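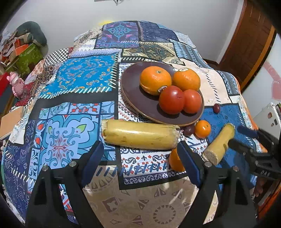
Do the dark streaks on the slopes of Mars mean there is liquid water there now?

Dry sand sliding downhill would explain most of what I've seen in the pictures, and I'd want a lot more before I called it water.

I've been meaning to write this up since November, when I drove over to Istlow for an evening talk on the subject. The hall was full and the slides were lovely. By the tea break the man beside me was convinced there were streams up there, and I can see how he got to that. The word "flow" was on nearly every slide. If you call a thing a flow for an hour, people will picture something wet.

What we have is this. On some steep slopes, narrow dark lines turn up in the warm part of the year, get longer, then fade. They come back in later years, often in the same spots. That is odd and worth looking into. It's also seen from orbit, from a very long way up, and each line is only a few metres across.

The case for water leans on salts. Very salty water freezes at a much lower temperature than fresh, so a brine might stay liquid for a while where plain water couldn't. Fine. But finding signs of salts that hold water in their crystals isn't the same as finding a trickle. A damp-ish salt can sit in the ground and never run anywhere.

Then there's the question of where it all comes from. Some of these lines start close to the tops of ridges and peaks. A spring near the top of a hill needs something feeding it, and I haven't read a good account of what that would be. Pulling it out of the air has been suggested. The air on Mars holds very little.

Ryota Koyama, who I've been swapping emails with since the talk, thinks I'm being stubborn. His view is that dry sand doesn't explain the seasons — why would grains wait for warm weather? It's a fair point and I don't have a neat reply. He also sent me a piece from the Zekia newsletter which says the matter is "all but settled". I read it twice. It has 2 diagrams and no mention of slope angle at all, and slope angle is the first thing I'd ask about. Sand stops when the ground gets too shallow. Water carries on. So where do the lines end?

I tried a very crude version at home with a tray of dry sand and a protractor. It showed me that sand slides when you tip it, which I knew.

My old Caretti is no help with any of this, by the way. Mars is nowhere near well placed this month, and even on a good night at 120 times I'm pleased to get a polar cap and a smudge.

Ryota has promised me a longer paper once he finds his copy. I'll read it properly. Until then I'm on the side of the sand.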